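Washing old plush toys: is the freezer trick real?

inese_v
Every parenting blog says to put stuffed animals in the freezer overnight to kill dust mites. My son has mild allergies and sleeps with his bear. Has anyone seen it make a difference? I tried it for most of July and he sneezed just as much.

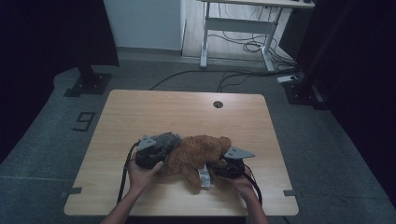 The allergist's leaflet said to freeze and then wash, and the blogs always drop the second half.

OttBite
Freezing may kill mites. The droppings stay put, and those are what set people off. I'd skip it and wash.

helju16
Disagree. Washing wrecks long fur. I put a Valtano bear through a gentle cycle and it came out like a doormat.

OttBite
Did you brush it while it was damp?

helju16
Yes. Twice. 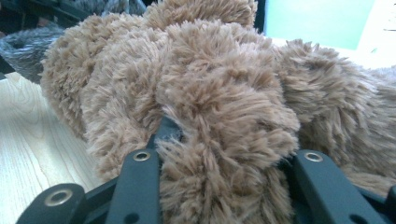

And the dryer is worse, even on low. Mine air dries now, which takes 2 days and smells like a pond.

S_Pant
Who is selling these "anti-mite" sprays, by the way? Stadico claims 94 percent. Of what? Measured how?

inese_v
I wondered the same. Not buying it. Cold wash this weekend, then I'll see if he still sneezes.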